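Review: Skendico cell controls, after the first months in use

We bought the Skendico control package for the palletizing cell at Jerbridge, where one robot stacks cartons from the end of a packing line. It replaced a Wedeck panel that had been patched too many times. I look after the cell with Zeyu Li, and Preben Thygesen did the commissioning with us in June.

Setup took 19 hours of work, most of it spent on field wiring. The terminals are well spaced and the drawings matched what we got, apart from two swapped wires on the gate switch. Spare wire numbers were supplied. Spare relays were not.

Power and cell controls have separate doors, and I like that. The power side has a meter with large enough digits to read all three voltages without opening anything. On the control side the emergency stop is a big mushroom head that stands well out from the door. The labels under the lamps and buttons are Chinese only and very small. We ordered a second set in English from Mao, and it took six weeks to come.

Looking after it is simple. We check the door seals and fan filters every month, test the stop circuit, and go over the terminals with a torque screwdriver every 2,000 running hours. The filters clip in from outside. One contactor failed early and was changed in 15 minutes — the rail mounting helps a lot.

My main complaint is the manual. The fault list gives a number and a short name, and leaves out where to look first. Zeyu keeps our own list in the door pocket now.

I would buy it again for a single-robot cell, with the label order placed on day one.
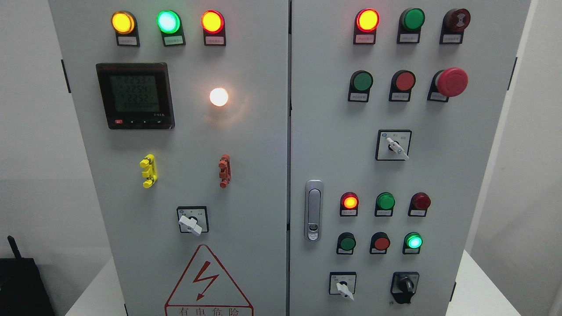 Does the robot have to be homed again after a contactor is changed?

Ours didn't need it. The encoder batteries held the position, and we ran the first cycle at low speed as a check.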